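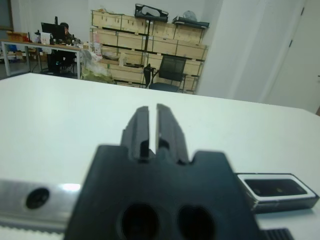 White table, smooth top

Home > Tables & Desks > Care

White table going dull, what do I clean it with?
Hajnalka Szénási
Got a big white table in our shared office in Grellbridge. Smooth top. Gray smudges wherever people lean, dish soap does nothing. Don't want to scratch it. Help!
3 comments · Share

Andor Mészáros
Baking soda paste, soft cloth, rinse twice. Test a corner first. No scrub pads!! 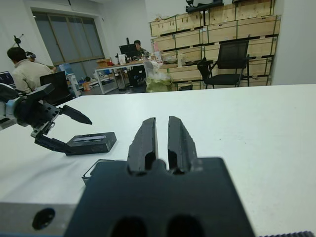 Depends on the finish. Ours at Bevitz is painted and alcohol took teh shine right off. Yours is plain light gray-white with a bit of shadow near the front, so smudges are hard to spot from the chair. Wipe it Thursday when the desks behind clear out, get down low and look across it. Microfiber, warm water, dry right away.
Tineke Michiels
Share (2)

Boglárka Bognár
just get a desk mat
279 views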